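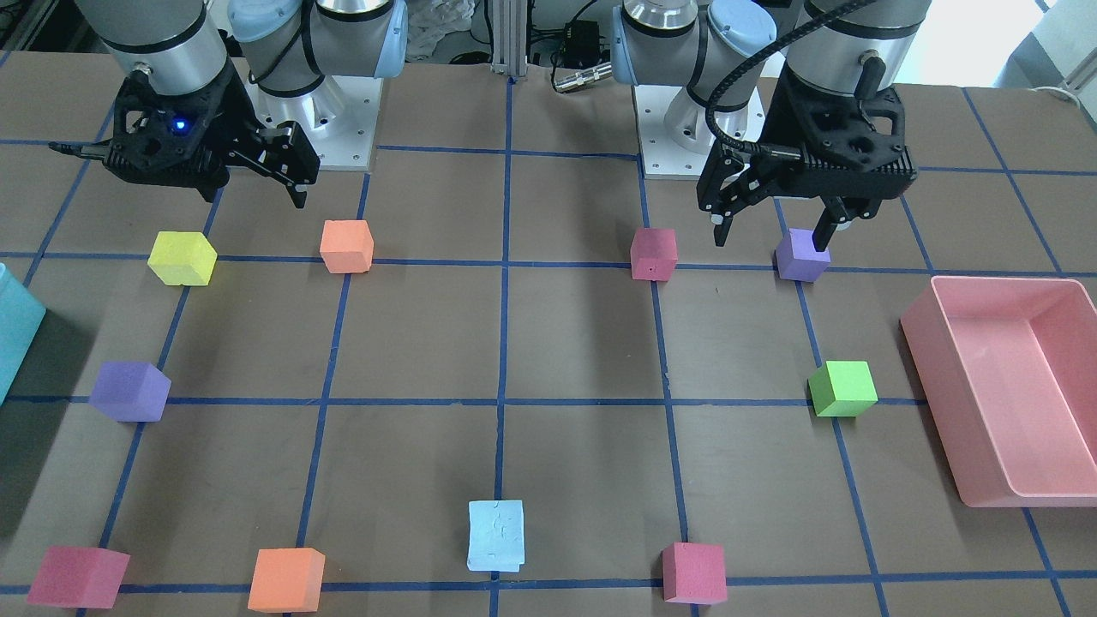 4. Task Allocation and Motion Coordination

4.1 Overview

The planner takes a list of detected cubes and a target bin for each one, and returns two timed sequences of pick and place actions, one per arm. We call the planner Skerneo. It sits between the perception module (Section 3) and the joint-level controllers, and it runs again every time the perception module reports a change in the cube list. Both arms share one table, and most of the table can be reached by either arm, so the main job of the planner is to decide which arm takes which cube and when each arm may enter the shared area.

Earlier versions of our system gave each arm a fixed half of the table. This was easy to write and never caused a collision in the middle, but one arm often finished well before the other and then waited. It also failed whenever a cube had to go to a bin on the opposite side, as neither arm could carry it the full distance without crossing over. Skerneo drops the fixed halves and works with grid cells instead.

4.2 Workspace model

Blue tape divides the tabletop into large squares. The tape is used twice. During calibration, the tape crossings serve as reference points for the overhead-to-base transform of each arm. During planning, each taped square is a cell that can be reserved. A cell has three possible states: free, held by the right arm, or held by the left arm. An arm has to hold a cell before its gripper may drop below the travel height over that cell.

Cubes do not always lie inside one cell. A cube that rests on a tape line is assigned to every cell that its outline touches, and an arm must hold all of those cells to pick it. In Figure 4, the purple cube at the left side of the grid lies on a horizontal line and is handled this way. The purple cube between the open fingers of the left gripper is a separate object with its own entry in the list. Color alone is therefore not used as an identifier. Each entry stores a color label, a position, a yaw angle and a track number, and the track number is what the planner refers to.

4.3 Assignment

For each cube and each arm we compute a cost. The cost is the estimated travel time from the last planned pose of the arm to the cube, plus the travel time from the cube to its bin, plus a penalty for every cell along the path that the other arm is expected to hold in the same period. Travel times come from a lookup table built offline with the Amau trajectory library. The table has 1955 entries per arm and is interpolated linearly between entries.

Assignment is greedy. The planner picks the lowest cost pair of arm and cube, adds it to that arm's sequence, updates the expected cell states, and repeats until the list is empty. We also tried an exact solver. On our 265 recorded layouts it gave slightly shorter plans, but its run time varied a great deal from one layout to the next, and we could not use it for replanning during a run. The greedy version finishes within one control period of the planner in every recorded layout.

A pair is removed from consideration if the grasp check fails. The check places a model of the open gripper over the cube at the stored yaw angle and tests both fingers against the outlines of all other cubes. If neither of the two possible finger directions is clear, the cube is marked as blocked for now and tested again after the next pick. Because the cubes are foam and give under the fingers, the check allows a small overlap at the fingertips. It allows none higher up on the gripper.

4.4 Cell reservation

Reservations are made in the order of the plan. Before an arm descends, it requests its cells from the reservation server. If they are all free, the server grants them together. If any cell is held, the arm waits at travel height outside the requested cells and the request goes into a queue. Partial grants are not allowed, which rules out the case where each arm holds a cell the other one needs.

Figure 4. Bimanual sorting setup with ten foam cubes on the taped grid. The left arm, on the right side of the image, has lowered its open gripper around a purple cube. The gripper of the right arm is above the upper left area of the grid. A pink bin stands at the right edge and part of a cyan container is visible at the left edge.

Holding cells is enough to keep the grippers apart, but it says nothing about the upper links. For these we use a second check. Each link is covered by a chain of spheres, and the minimum distance between the two chains is tested at every trajectory sample. The cable hose on the left arm arcs above the joints and is covered by three extra spheres with a larger radius. If the distance falls below the limit, the arm with the later reservation is slowed down until the other has passed. It is stopped completely only if slowing down does not help.

4.5 Replanning

A replan is triggered when a tracked cube moves by more than a set distance, when a track is lost, or when a grasp is reported as empty. Actions that have already started are kept. Everything after them is thrown away and planned again from the current cube list. Cells held by running actions stay held.

The planner process was written in C++ and talks to the arm controllers through the Ifans message layer. Logs of all reservations, waits and replans are saved with the joint data, and a complete plan takes about 692 bytes in the log. The results in Section 5 were computed from these logs with no manual correction.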